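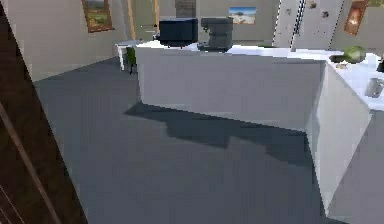 Mahsa Ranjbar

Hi, and welcome to Skurnberg! It's a workshop, a website and a long-running argument about whether a kitchen robot can be built by ordinary people with a drill press and a bit of patience. I started it in my garage, on a bench I also used for potting tomatoes, and we've since moved into a shared space called Arkotside with a proper roof and much better coffee.

What we build is Voyle. Voyle is a home robot with one arm on a rolling base, and its whole job is going to be fetching and putting away small things in a kitchen. A mug, say, or a melon (or a cabbage, I go back and forth on which one our green round thing is supposed to be). The arm is on its third version. The first was too heavy to lift itself, and the second shook so badly that I took it apart for the bearings.

We do a lot of the work in simulation before anything gets bolted together. Our test kitchen is a plain one on purpose: white island, gray floor, a coffee maker on the counter, a small table with a green chair off to the side, a few pictures on the beige walls. I spent far too long choosing those pictures! The island gives us the most trouble. It turns a corner, and planning a path for the base around that corner while the arm holds something is what I've been chewing on since March. Every practice session is 512 tries, and I usually start one before dinner and read the log over breakfast.

The real hardware lives on the long bench by the window at Arkotside. Voyle's base is cut from plywood, the wheels came off a hospital cart, and the control board is one we designed ourselves and named Mullent. Mullent runs the arm's 6 motors and, as of the latest revision, no longer gets hot enough to smell. We've spent more than 80 evenings on that board alone. The drawings are free to anyone who asks, mistakes included, and I'm happy to tell you which mistakes.

If you're nearby, come and build with us. Bench time is 40 dollars a month, which covers the tools, the 3D printer and as many zip ties as you can use. You don't need to know how to code, though it's handy if you can solder or don't mind learning (I learned on a doorbell). Bring your own project if you like, or pick up one of the Voyle jobs pinned by the door. The gripper pads badly need somebody who understands rubber.

Write to me through the contact form and I'll send directions. The entrance is around the back, past the bike racks.

Page last updated 23/08/2025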